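The Case Against the Clear Table

Every January the tidying people come back, and this year they want our tables bare by bedtime. Grukstead sells a set of trays for it. I have my doubts. A table with a toothbrush, two boxes of medicine and a wedding-red candy on a plaid cloth looks to me like a table in use.

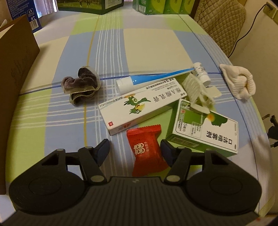
What the Trays Are For

Put the sock in a tray and you still have a sock to put away. The medicine goes in a drawer, and then you buy it again in December. I tried the system for 2 weeks and mostly learned to look in more places.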